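Our packing bench is going over to a robot arm. What should we be asking?

Posted in: Work and employment

I do pick-and-pack for Le Goff at the Clalldale depot, mostly mixed household bits, nine of us on the late shift. Management are buying an arm from Tritell and sent us these computer-rendered pictures of the sort of work it would do. We're told jobs will be "enriched". I've heard that word before. Has anyone been through this? 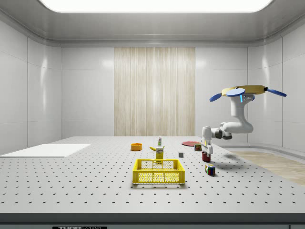
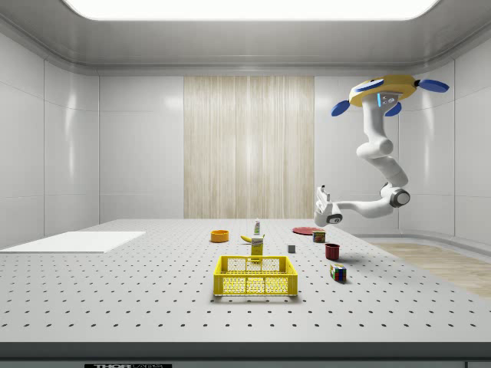
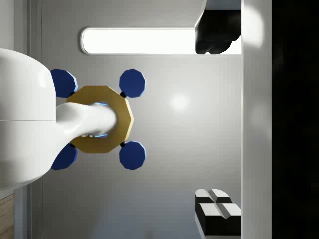

Simulated views of the arm, the first two with the bench and the goods on it

Faustine Hamel

Karim_nights

We had one put in at Muto in April and you'll be fine. It does the dull stuff and you get moved to something better. Don't worry so much.

benchrat34

"Something better" wants pinning down. At our place it meant standing beside the machine clearing its mistakes, which is duller than packing and you can't chat while you do it. Same pay, and the target went up to 596 items a shift.

Look at what's in the first two pictures. A banana, a bottle, a can, a Rubik's cube, a bowl, all with space between them under nice even light. When did a tote last reach you like that? The yellow crate is empty in both, so they tell you nothing about how it packs. The third is a close view of the arm and there's no picking in it at all. I'm not saying it can't do the work — I'm saying a rendering is no evidence that it can.

Things I'd get in writing before it arrives:
Who stops it, and does stopping it count against your rate?
What happens to the target on days it's down? Ours was down for 34 shifts in the first year and the target never moved.
Is anyone's job title changing, and does the grade change with it?
Who pays for bruised fruit?

Ask for a trial with your own stock, tipped out as it comes, with two of your shift watching. Our supplier quoted 61 lines it could handle and left out anything in a bag, so get the list of what it can't pick as well. And talk to your rep now, while the order can still be changed.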